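Zundside Baseball Forum > Summer League > Pitching

Topic: Pitch limits and the 2 days' rest rule

bullpen_left
Posted June 6, 2018
The Stustavlow handbook says a starter who goes past 62 pitches needs 3 clear days off. Plarkerlow's says 2. We play both clubs this month under "home ground rules". Which one applies to a pitcher who threw at Plarkerlow and is listed to start at Stustavlow?

mvidal
The ground where he pitches next. Rest is checked when the line-up card goes in, so the umpire uses the handbook in force at that ground.
Monique Vidal, scorer

cutter_grip
Disagree. The rest period starts when the outing ends, so it belongs to the ground where he threw. Otherwise a club could change a player's status after the fact by moving the fixture.

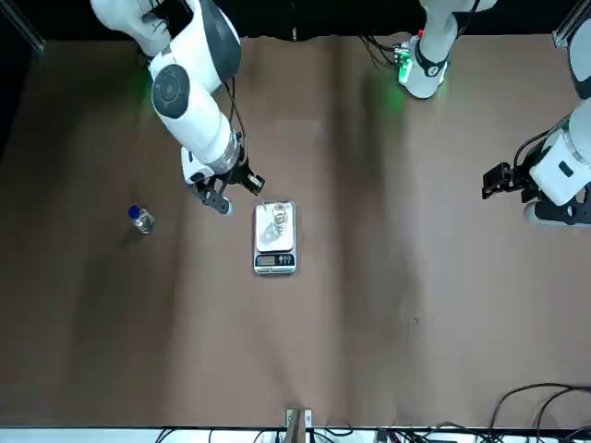
bullpen_left
Warm-up throws are the other problem. Delaunay counts them, we do not. On drinks between innings, a small clear plastic water bottle like the one on the table by the scale is what I hand each starter, and he finishes it before going back out. That gives me a fixed point to read the clicker and write the count down.

mvidal
Warm-ups are not pitches under either handbook. Delaunay can record them, but they do not go on the card.

cutter_grip
They still load the arm. A starter who throws a long bullpen and then 62 in the game is not fresh 2 days later, whatever the card says.

apruvost
Both handbooks leave the transfer case open. I asked for a ruling last June and was told to use the longer period. So 3 days - and put it in writing to the other manager before the game.
Albane Pruvost
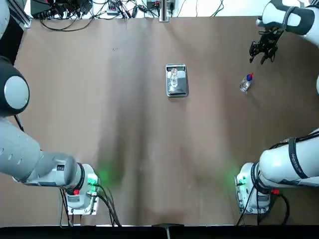
Related topic: Carrying pitch counts over from a suspended game

cutter_grip
Same gap in the wording. If play resumes the next day, does the starter come back on his old count or on zero?

mvidal
Old count. It is one game, so it is one outing.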